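I keep seeing ads for taco bars as the "easy" way to feed a graduation or birthday crowd. So I got four quotes this month and read every line of them. A thread, mostly complaints. Jul 27, 2018

1/ The first quote came from a place called Foler. The headline price was $13 a head, which sounds great until you get to page two. That price is for two tacos per person. Who eats two tacos? I have been to a party. I have seen what happens at a party.

2/ Going to three tacos bumps you to the next "tier." Guacamole is in the tier after that. Sour cream is in all of them, so at least someone there has a conscience.

3/ "Unlimited toppings" is my favorite phrase in this whole business. I asked what it covered. Lettuce, onion, cilantro, salsa. So, unlimited lettuce. I could do that at home with a head of lettuce.

4/ Lonelis was next. Nice people on the phone. Their minimum is 30 guests and I have 29. I asked if they would just do it for 29. They said sure, at the price for 30. Fine, that one I can live with, somebody will eat the extra plate.

5/ What I can't live with is the "setup fee," the "equipment fee" and the "site fee" on the same quote. I asked what the difference was. The equipment fee is for bringing the equipment. The setup fee is for setting up the equipment. The site fee is for the site. It's my backyard.

6/ Also a service charge that is not a tip. They are very clear that it is not a tip. There is a separate line underneath for the tip, already filled in at the high end.

7/ Someone replied to my last thread saying I should just pay it and enjoy the day. Maybe! But I would like to know what I'm paying for before I enjoy it.

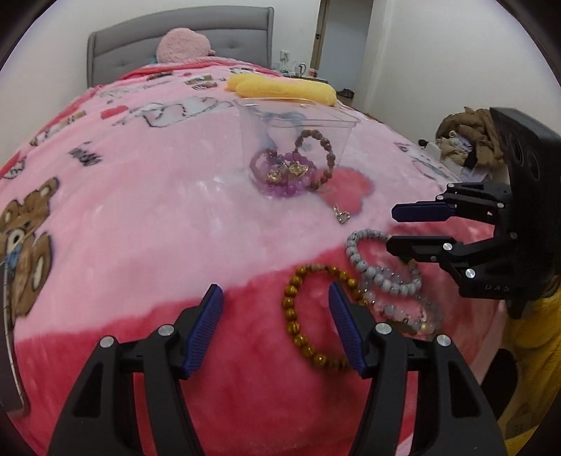
bracelets on the pink blanket

8/ OK, back to tacos. Gavalas sends a truck, and I will admit I like the idea of a truck. Kids love a truck. The trouble is the line. One window, one person handing out food, everybody hungry at the same moment.

9/ I asked how long it takes to serve a group my size. The answer was "it goes fast." I asked again with an actual number in mind and got "most clients are very happy." I'm sure they are. The first few in line are probably thrilled.

10/ The truck also needs a flat spot, a clear driveway and someone to stay late if they run over. After 3 hours you pay by the half hour, and cleanup time counts toward the 3 hours. Read that part twice, I had to.

11/ Reviews: I don't trust a page where every single one is five stars and says "food was amazing, staff was amazing." I want the review from the person whose rice was cold. Tell me what they did about the rice.

12/ Speaking of rice, check the sides. Two of the four quotes listed rice and beans as included and then gave a portion size in ounces. I put that amount in a bowl to see it. It looked like something you'd leave out for a cat.

13/ Castwood was the last one and the plainest. Drop-off trays, no server, no burners with a fancy name. You get meat, tortillas, toppings and foil. One price, one delivery charge, and the person I spoke to told me without being asked that their chicken travels better than their steak.

14/ I don't fully trust that either, because now I'm wondering what's wrong with the steak. But it's the only time in this whole process anyone told me not to buy something.

15/ Things I'd ask before signing with anybody: how many tacos is a "serving," who keeps the leftovers, and what happens if it rains. Two places told me leftovers go back with them "for safety." Food I paid for, going home in someone else's van.

16/ And get a vegetarian option in writing. "We can do something" means grilled peppers. It always means grilled peppers.

17/ To the person asking why I don't cook it myself – I did, last October, for a smaller group, and spent the entire party warming tortillas in a pan with my back to my guests. I heard it was a nice party.

18/ So I'm leaning toward the trays, chicken, double beans. I've asked for a tasting first. They said the tasting is free if you book and "a small charge" if you don't. I've written back to ask how small.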